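Subject: Re: [lendcombe-allotments] Water butts and the December shutoff
From: Hawi Wako

Glória Arruda wrote:
> Is the main tap going off again this winter? Last year I came
> down with two cans and found it dry. Also, does anyone know
> if the Sirno barrels can be left full?

The main tap goes off on the first weekend of December and stays off until the frosts are done. The valve is by the Troltmont gate. Please don't turn it back on yourself, even on a mild day. The pipe along the lower plots is only buried four inches deep and it split in two places last winter.
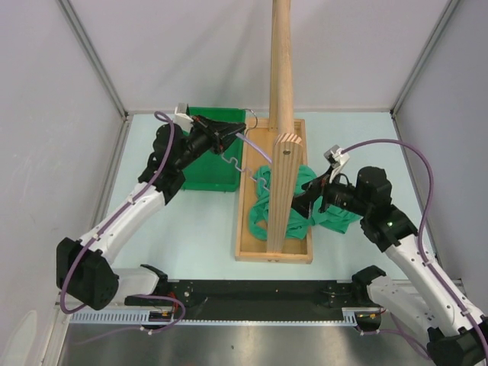

Nikola Georgiev wrote to me off the list that the split was at the joints, and that the pipe would be fine if we wrapped those and left the rest alone. He may be right. I would still like the water off.

On barrels: leave them a third empty at most plots. If yours is on the slope, drain it fully and tip it over.

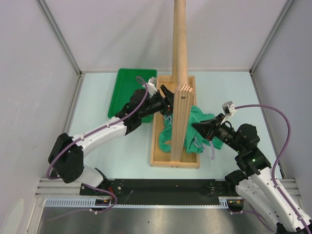
The Sirno ones have a plastic spigot that cracks when ice sits in it, so open the spigot after you drain and leave it open. I have 12 spare washers in the shed if yours leaks in spring.

Hoses should come indoors. Drain them by walking the length with the hose over your shoulder, then coil them loosely.
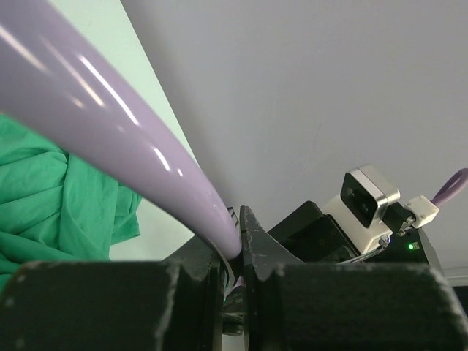 Close-up, lavender tube

The tank behind the Prata plots holds 900 gallons and will be left as it is. You can dip from it with a can all winter if you break the ice first.

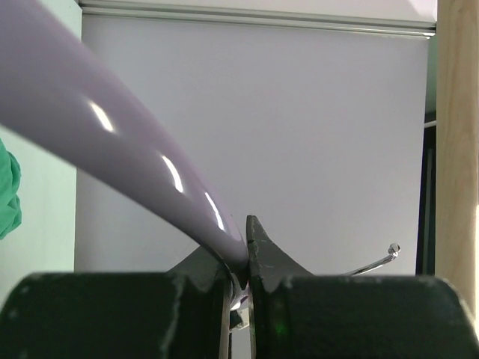
2 min read

Beatriz Cunha has the shed key until spring. Text her before you come down.

Hawi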